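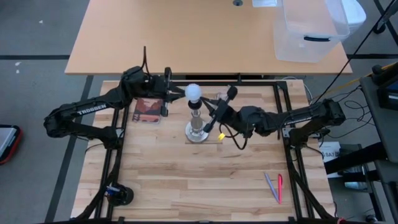 Abb. 6: Holzarbeitsplatte mit Tischlampe und zwei schwarzen Roboterarmen

6 Ein Verfahren beobachten

Jetzt kommt der Teil, auf den wir uns beim Schreiben dieses Handbuchs am meisten gefreut haben! Mit einer Beobachtung verfolgt Flellden ein Gerichtsverfahren vom Eingang der Klage bis zur letzten Instanz und meldet sich, sobald ein Termin, ein Beschluss oder ein Urteil veröffentlicht wird. Das Einrichten geht schnell, und wer es einmal gemacht hat, legt meistens gleich die nächste Akte an.

6.1 Beobachtung anlegen

1. Melden Sie sich an und öffnen Sie links das Menü „Verfahren“.
2. Klicken Sie auf „Neue Beobachtung“.
3. Wählen Sie zuerst das Gericht aus der Liste und tragen Sie dann das Aktenzeichen ein, mit allen Leerzeichen und dem Schrägstrich vor der Jahreszahl.
4. Vergeben Sie einen Kurztitel. Er darf ruhig salopp sein („Normenkontrolle Bebauungsplan“, „Eilantrag Versammlung“), denn ihn sehen nur Mitglieder Ihrer Redaktion oder Kanzlei.
5. Setzen Sie unter „Ereignisse“ Haken bei allem, was Sie erfahren möchten. Für den Anfang empfehlen wir „Termin“, „Beschluss“ und „Urteil“.
6. Speichern Sie. Die Beobachtung erscheint mit dem Status „wartet“ und wechselt nach dem ersten Abgleich auf „aktiv“.

Hinweis: Bleibt der Status länger als 14 Stunden auf „wartet“, stimmt meist das Aktenzeichen nicht. Besonders gern werden die Registerzeichen O und 0 verwechselt.

6.2 Instanzen verknüpfen

Unsere Lieblingsfunktion! Geht ein Verfahren in die Berufung oder Revision, bekommt es ein neues Aktenzeichen, und in vielen Ablagen reißt genau dort der Faden ab. In Flellden hängen Sie die nächste Instanz einfach an:

1. Öffnen Sie die bestehende Beobachtung.
2. Klicken Sie auf „Instanz hinzufügen“ und tragen Sie Gericht und neues Aktenzeichen ein.
3. Geben Sie an, ob es sich um das Hauptsacheverfahren oder um einstweiligen Rechtsschutz handelt.

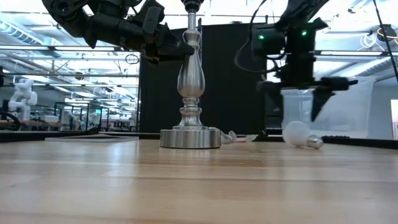
4. Prüfen Sie in der Zeitleiste, ob die Reihenfolge stimmt. Einträge lassen sich mit der Maus verschieben, solange sie kein Veröffentlichungsdatum tragen.

Läuft zur selben Rechtsfrage an mehreren Gerichten etwas, legen Sie eine Gruppe an. Eine Gruppe fasst bis zu 165 Beobachtungen, und die gemeinsame Zeitleiste ist eine wahre Freude, wenn man sehen will, welches Gericht wann wie entschieden hat.

Achtung: Beim Löschen einer Gruppe werden auch die Notizen gelöscht, die an der Gruppe hängen. Die einzelnen Beobachtungen bleiben erhalten.

6.3 Meldungen weiterleiten

Unter „Empfänger“ tragen Sie E-Mail-Adressen ein, eine pro Zeile. Die Sammelmeldung geht morgens um 6 Uhr hinaus, Eilmeldungen sofort.

Vorsicht: Flellden berechnet keine Rechtsmittelfristen. Das Datum in der Zeitleiste ist das der Veröffentlichung, nicht das der Zustellung. Führen Sie Ihren Fristenkalender unbedingt getrennt weiter.

Ideen und Fehler zu diesem Kapitel sammelt Hannelore Engelhardt, erreichbar über „Hilfe“ > „Rückmeldung“. Schreiben Sie bitte das Aktenzeichen dazu!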